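Ticket 188
Subject: White table rocks, and a gray ring on the top
Product: Cometti table, rectangular, white
Status: Closed
Priority: 4

Reported problem

The table moves when you lean on the left end. It was fine when we put it together in December. Since then it has been pushed toward the wall and back a couple of times for floor cleaning. There is also a gray ring on the top, near one of the rounded corners, that does not come off with a wet cloth.

What we tried before writing in:
Tightened all the leg screws with the key that came in the box. No change.
Folded cardboard under one leg. Stopped the rocking for almost a day, then it worked loose.
Dish soap on the ring. Slightly lighter, still there.

Reply from Kandport support

Please check whether the floor or the table is at fault. Turn the table end for end and lean on the same spot in the room. If the rocking stays in that spot, it is the floor. If it moves with the table, a leg is not seated. A photo of the top would help too, taken from standing height with nothing small left lying on it. 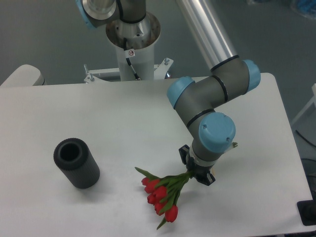
Update from customer

Turned it end for end. The rocking moved with the table, so it is the leg. Took that leg off and found the washer sitting crooked – probably since assembly. Put it back flat and tightened the screws a little at a time, going from corner to corner. No more movement on either end.

The ring is still there. We have Sani spray and a bottle of Hosano cream cleaner. Are either of these safe on this finish?

Reply from Kandport support

Use the cream, a small amount on a soft damp cloth, and wipe off after 5 minutes. Do not use a scouring pad – it will leave dull patches. If you need to sand anything, please don't, not even with 1000 grit.

Update from customer

Two rounds with the cream and the ring is gone. The leg is still tight. OK to close.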